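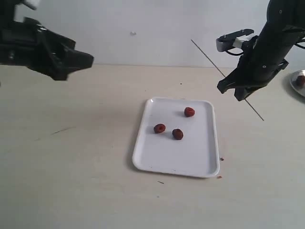
## 3. Materials and handling

### 3.1 Fruit

Raspberries, all one variety, bought in punnets from the Costby market garden in June. 314 berries in the final set. Soft ones went in too -- most earlier work on threaded fruit drops anything that gives under light pressure, so their tear rates look better than a kitchen would ever see. We kept them and marked them.

Each berry was given a firmness grade (firm, medium, soft) and a colour grade (bright, mid, dark) before it went near a skewer. Grading was by eye and fingertip, by Imani Villanueva and Rogério Batista seperately. Where they disagreed the softer or darker grade was kept. Colour turned out a poor stand-in for firmness. Some of the darkest fruit was quite sound, some of the bright fruit had already slumped round the hollow where the core had been. We come back to this in 4.2.

Berries were not washed. Washing fills the hollow and the water then comes out with the juice, so weights after threading are no use. A small rinsed batch was tried early on and left out of the totals. Loss in that batch was all over the place.

Fruit came out of the fridge 20 minutes before threading. Shorter and the drupelets are stiff and pop off whole. Longer and the softest grade starts to sit down into itself.

### 3.2 Skewers

Long thin metal ones, pointed at one end. Bamboo was considered. It grips the fruit better, which matters on a grill, but the rough surface drags at the drupelets on the way through and we wanted the tear from the point, not the drag. A bamboo comparison is planned and would need its own set of fruit.

Skewers were wiped between berries with a damp cloth and dried. Any with a bent point went out of use. 2 were dropped this way, both before the main set was started.

### 3.3 Tray and work surface

A white tray with a raised rim. White was picked because juice shows on it, as do loose drupelets and the small dark bits that come off the fruit. Rim keeps rolling berries in. An earlier round used a wooden board and we lost a fair few over the side, plus the stain from one berry could not be told from the stain of the next.

Only a few berries on the tray at any time. Crowding was the main cause of damage in the pilot -- a berry being threaded pushes into its neighbour, and both get written up as damaged though only one was touched by the point. Spare fruit waited on a seperate plate to one side. 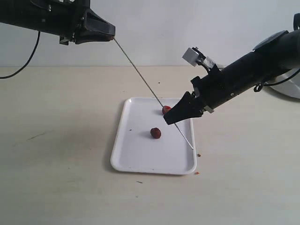
The point of entry was the thing we argued over longest. Three are possible. Through the open end, so the point passes into the hollow and only has the closed tip to break. Through the side, across the hollow, two walls. Or from the closed tip, out through the opening. The side entry is what most people do at home without thinking, as a berry lying on a tray has its side facing up or out. It also holds best afterwards, two walls being better than one. Open end is gentlest on the fruit but the berry slides.

Side entry was used for the main set. Open-end entry was used for a smaller set, reported in 4.3. Closed-tip entry was given up after 13 berries as the point skidded off the crown more often than it went in, and took drupelets with it.

Angle matters as well. A skewer held low, nearly flat to the tray, lifts the berry as it goes through and the lower wall splits. Steeper is better up to a point, then the fruit is squashed against the tray. We did not fix an angle in degrees. The written instruction was "slanting, point clear of the tray floor", which sounds loose but gave steadier results than the measured version in the pilot, where too much attention went on the angle and not enough on the fruit.

### 3.4 Scoring

Damage was scored straight after threading with the Idex sheet, adapted from one Nayara Frota drew up for cherries and small plums. Four headings: wall split, drupelets lost, juice on tray, hold. The cherry version had a heading for stone contact, taken out here for obvious reasons. "Hold" means whether the berry stays where it was put when the skewer is tipped point down. Yes or no, no half marks.

Juice was scored by the size of the mark on the tray, against a printed card of circles. Specks smaller than the smallest circle were noted as present but given no score. Tray wiped after every berry that left a mark. If there was no mark it was left alone, so small dry specks do carry over from one berry to the next and the speck column should not be leant on. Elaine Araújo checked the sheets against each other on 20 March 2023, when the scoring rules were still in draft, and the wording of the juice heading was changed as a result. All scores given in this paper use the later wording.

### 3.5 Position of the tray

Moved more than we would have liked. The tray has no feet and slides when fruit is pressed against the floor of it. A strip of tape under each end fixed this for a while, then the tape lifted. In the later part of the work the tray was squared up again before each new punnet and left alone in between, whatever angle it had drifted to. Zoriana Skoryk checked whether drift went with damage and found no pattern, see Table 4.

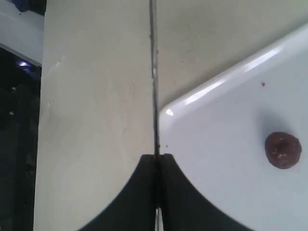

**Figure 2.** White tray lying at an angle, with the cream-coloured panel to its left.

Light was even and was not changed during the work. No shade or lamp was added for the colour grading, so the mid and dark grades should be read with some care. Bright is safe enough. The line between mid and dark was the one the graders split on most, and for the analysis in 4.2 the two are merged.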